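Setmont slipper maker reopens workshop after January flood

Friday, January 29, 2021

SETMONT - The Pretura slipper workshop on Mill Street started its machines again this week, 16 days after water from a burst main filled the ground floor and stopped production.

The company makes house slippers in wool and plaid fabric and sells them through shops in Setmont, Tronholm and the smaller towns along the river. It lost its cutting room, most of its stored felt and a delivery that had been packed for pickup the next morning. The sewing room and the office are upstairs and were not damaged.

Owner Bořivoj Kubíček said the first full shift went ahead with two of the three cutting tables in use. The third has a warped base and is waiting for parts.

"We can cut in the morning and sew in the afternoon," Kubíček said. "Before the flood we did both all day. It is slower, but we are making slippers again and people are getting paid for making them."

The water main under Mill Street failed late in the evening, when the building was closed. The night clerk at the bakery across the road saw water coming up through the pavement and called the town's emergency line. Crews shut the valve at the corner of Mill and Station streets, but by then the water had come in under the loading door and through two basement windows.

Kubíček arrived before midnight and found the power already cut. He and several employees carried sewing patterns and order books up the stairs by flashlight. The patterns are made of heavy card, and some of them date from the years when his father ran the shop. All but six were saved. Those six have been redrawn from finished slippers.

The company counted 328 pairs lost, counting finished slippers and those that were cut but not sewn. Most belonged to an order for the Tronholm winter market, which had already been moved online this year. Buyers were offered a refund or a later delivery, and Kubíček said most chose to wait.

Employees were kept on at reduced hours during the closure. Some worked from home, sewing labels and finishing trim on pieces that had been stored upstairs. Others helped clear the ground floor once the building inspector allowed people back in.

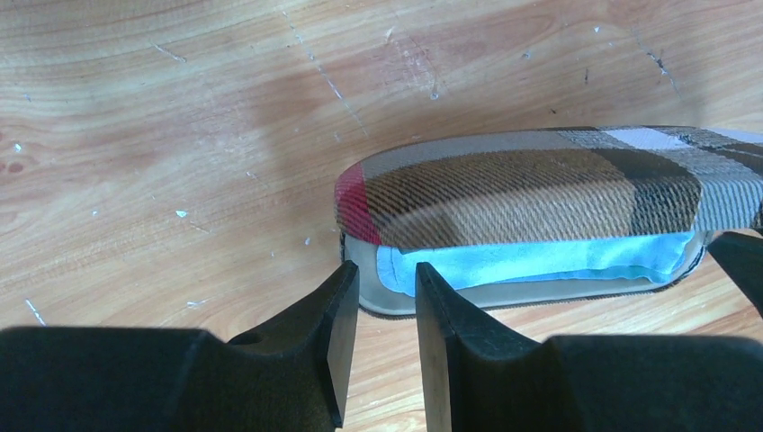
A slipper in tan, brown and gray plaid.

The workshop has been in the same brick building since 1974. It was built as a feed store, and the floor sits lower than the street on the north side. Water reached the same room in a spring storm eleven years ago, though it was only ankle deep then and drained by the next day.

This time the drying took far longer. A contractor from Tronholm brought in fans and dehumidifiers and ran them day and night for more than a week. The wall boards were taken out to waist height and have not been put back. Kubíček said he would leave the brick bare until summer to be sure the wall is dry all the way through.

The sewing machines did not need repair. The large press that stamps out soles was the main worry, as it is bolted to the floor and could not be lifted out of the way. Its motor was removed, cleaned and tested at a repair shop in Setmont, and it was put back in place on Monday.

Felt for the insoles has been harder to replace. Pretura buys it from a mill that closed for two weeks over the holidays and has a backlog of orders. A first shipment came in on Tuesday, smaller than the one requested. The rest is expected in February. Until it comes, the workshop will make adult sizes only, and children's slippers will be listed as out of stock.

The outer fabric was stored on the upper floor and is enough to last into spring, Kubíček said. The plaid styles have sold better than the plain ones this winter, and they will be cut first.

Demand for house slippers has been strong. Kubíček said orders started to climb last spring, when many customers began working at home, and stayed high through the fall. The company added a simple order page to its website in September. Before that, orders came by telephone or from shop owners who stopped in.

"My father would not have believed it," he said. "He had one telephone, and he did not like it when it rang."

The Mao shoe store on Station Street, which carries the Pretura line, ran out of the larger men's sizes in the second week of January. The store has kept a list of customers at the counter and will call them when the sizes come in. A new delivery is planned for the end of next week. The store is open for pickup only at present, and customers are asked to call before they come.

Three other businesses on Mill Street were also affected by the break. The bakery lost a day of baking and reopened with bottled water brought in for the kitchen. A bicycle repair shop two doors down had water in its basement and has moved its spare parts to a rented garage. A tailor's shop at the north end of the street is still closed, and a notice on its door says it will open again in March.

The town water department said the pipe that failed was cast iron and was due to be replaced in next year's work plan. A section from the Station Street corner to the footbridge has now been replaced with new pipe. The remaining length, from the footbridge to the rail crossing, will be done when the ground is no longer frozen.

Mill Street is open to cars in one direction while the pavement is patched. Trucks are being sent by way of Station Street. Parking on the east side is closed between 7 a.m. and 5 p.m. on workdays, and the bus stop in front of the bakery has been moved to the corner. The department expects the lane to reopen by the middle of February if the weather holds.

Business owners who had losses can file a claim with the town clerk. The form asks for photographs, a list of damaged goods and receipts where they exist. Claims have to be in by the last day of February. The clerk's office is taking them by mail and in the drop box at the side entrance, as the counter is closed to visitors.

Kubíček said Pretura's insurance would pay for the electrical work and the press motor, but he had not yet heard whether the lost stock would be covered. He has filed with the town for that part. He declined to give a total for the damage before the insurer has finished its review.

Some changes have already been made to the building. The loading door has a new raised sill, and the two basement windows on the north side have been bricked up. Finished slippers will be kept upstairs from now on. That means carrying every box down by hand on delivery days, as the building has no elevator. A hoist by the back stairs is being priced.

The workshop's small sales counter, which used to open on Saturday mornings, will stay shut for the time being. It stood just inside the street door, and the floor there has been taken up. Customers who left slippers to be resoled before the flood can collect them by appointment. Kubíček said the repairs shelf was upstairs at the time and that all of the pairs on it are accounted for.

Resoling work will start again once the third cutting table is back in use. The company is not taking in new repairs until then and asks that customers not leave bags at the door.

Orders placed this month will be filled in the order they came in. Pretura expects to be caught up on adult sizes by the end of February and to have children's sizes back on the order page in March.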